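Papers > Field Robotics > Evaluation of commercial platforms

4.2 Sidewalk trials with the Podex kit

We were eager to get the Podex outdoors, and it did not let us down. The kit, sold by Nokano as a retrofit for small wheeled bases, bundles a camera, a compute box and a path-following package that runs without a prior map. Sérgio Pinheiro mounted it on our Golob base in June and had it driving the same afternoon, with only the wheel odometry topic left to remap by hand.

All outdoor runs took place on the Rerkside route, chosen for its mix of easy and awkward borders. Figure 2 gives a view along the concrete walk. The mown lawn on the left meets the path in a clean straight line, and the segmentation module follows that side beautifully. The right side asks more of it: taller grass leans over the edge of the concrete, and a thick tree trunk stands right beside the walk. Farther on, the path runs under the canopy, where the light changes from full sun to mottled shade.

We completed 32 runs, of which 21 needed no operator input from start to finish. This is a remarkable result for a kit used with its factory weights! Most of the remaining runs were interrupted at the start of the shade, where the planner slowed down and waited for a confident estimate of the right border. Dark patches on the concrete caused a few short hesitations as well – never a full stop. Raising the exposure update rate in the settings file shortened the waits, and we recommend that change to anyone working under trees.

Figure 2. Rerkside route, looking along the walk toward the open ground and distant treeline.

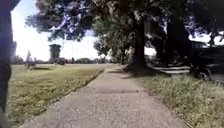
The second setting we changed was the border margin, which ships at a cautious value suited to wide paths. With a smaller margin the base kept a steadier line beside the tall grass, and the steering commands were visibly smoother in the logs. We kept both changes for the night runs reported in Section 4.3.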